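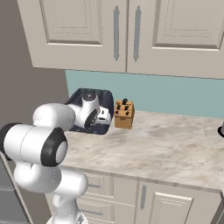

Home | Guides | Installation | Maintenance | Contact

Hotach Suspended Canopy: Installation and Set-Up Guide
Section 5: Hanging and Commissioning the Canopy

Prepared by Merle Rutherford, Technical Publications
July

5.1 Scope

This section applies to the indoor version of the Hotach canopy, as supplied to galleries, foyers and teaching spaces. It covers the hanging of the mesh, the fitting of the fronds and the first running of the Clodix controller. Surveying of the ceiling and fixing of the anchors are dealt with in Section 4 and must be complete and signed off before work begins.

5.2 Before starting

The installing team should consist of at least two people working at height and one at floor level. Check the contents of the crates against the packing list. A full set comprises 191 fronds, 34 suspension cables and 24 node housings. Spare fronds are packed separately and are not included in these totals.

CAUTION: Do not stand or work beneath the mesh until all cables have been locked off in accordance with step 6 below.

5.3 Hanging the mesh

1. Lay the mesh on a clean dust sheet with the labelled side facing the floor.
2. Attach one cable to each perimeter ring, following the numbering on drawing sheet C.
3. Raise the mesh evenly to chest height. Pause and check that no cable is crossed or twisted.
4. Continue raising to the height shown on the site drawing.
5. Adjust each cable in turn until the mesh hangs in the curve shown on the drawing. Small differences between neighbouring cables are acceptable.
6. Lock off every cable and fit the safety clips.

Note: In buildings with under-floor heating the mesh may settle slightly overnight. Repeat step 5 the following morning if necessary, releasing and relocking one cable at a time.

5.4 Fitting the node housings and fronds

1. Press each node housing into its socket until it clicks.
2. Connect the ribbon cables in number order, beginning with the housing nearest the controller.
3. Fit the fronds from the centre outwards. Hold each frond by its stem only.
4. Set aside any frond that is creased or split and replace it from the spares crate.

CAUTION: The controller must be disconnected from the mains throughout this stage.

5.5 First running

1. Connect the Clodix controller to the mains and switch on.
2. Wait for the steady green light. A flashing green light means that one or more housings have not been recognised; switch off and check the ribbon cables.
3. Select "Slow" and allow the canopy to run for one full cycle.
4. Select "Respond" and walk slowly beneath the canopy. The fronds should lift ahead of the visitor and settle behind.
5. Record the result in the commissioning log, which must be signed by the lead installer and by a representative of the venue.

Requests for replacement drawings should be addressed to Zdenka Mladenović at the Fitamdale workshop, quoting the serial number on the controller lid. Routine cleaning is described in Section 6.

Last updated: July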